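Home | Childcare | Checklists | Forum | Contact

The Spare Room Inspection: a checklist for families about to house an au pair
By Jannik Nolte, August
212 shares | 34 comments

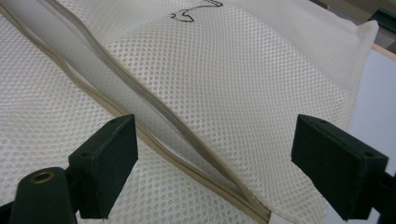
Walk through the room with this list before you send anybody the welcome email. Do it in the evening with the lights off and then on, as that is how your au pair will first meet it. My remarks are from our own inspection, in a terraced house in Dondside with two children and more doors than door handles.

THE ROOM

1. Door closes and locks from inside, and opens again without a shoulder.
Ours needed the shoulder. Planed it. A four-year-old regards an unlocked door as an invitation and a closed one as a dare, so fit the lock before the arrival date.

2. Smoke alarm fitted on the landing and tested with the bedroom door shut.
Stand inside and have somebody press the button. If you can't hear it over a hairdryer, add a second alarm in the room. Passed, and the dog has forgiven us.

3. Window opens wide enough to climb out of, and the key is kept in the room.
Key found in a jar in the garage. Moved.

4. Heater guarded, with nothing draped on it.
We had an old Diekmann oil radiator with a frayed flex. It went to the tip. I was fond of it, but then I never had to sleep beside it.

5. Wardrobe and bookcase fixed to the wall.
Children will visit this room whatever you have agreed. Two brackets, twenty minutes, one hole in the wrong place.

6. Storage emptied of your own belongings.
All of it. "We just keep the Christmas things in there" means your au pair lives in a cupboard. Failed first time. Failed second time.

THE REST OF THE HOUSE

7. Carbon monoxide alarm near the boiler, in date.
The date is on the back, in print meant for ants. Ours had expired. Replaced.

8. Medicines and cleaning products up high, including the au pair's.
Give them a lockable box for their own tablets. Don't ask what is in it.

9. Stair gate explained in person.
The Dindus gate opens by lifting, squeezing and pulling towards you. My father-in-law has been stepping over it since March. Let the au pair practise with arms full.

10. Emergency sheet on the fridge.
Full address with postcode, both work numbers, surgery, allergies, a neighbour with a spare key. Write it in words a frightened person can read aloud. Mine said "call J or usual".

11. Car seat fitted by the person who will be driving.
Ours is a Pakow and the manual is longer than my degree. Watch them do it twice, then keep quiet while they do it a third time.

12. House alarm code changed and shared.
Not the children's birthdays. The whole nursery knows those.

SIGN-OFF

Both parents initial each line. Go through it again with the au pair in the first week and let them add lines of their own. Ours added "light bulb over back step", which had been out for two winters, and "who is feeding the fish".

Still open: item 6, one box. Fish now on the rota.

Comments (34) | Print this list | Next: Agreeing evenings off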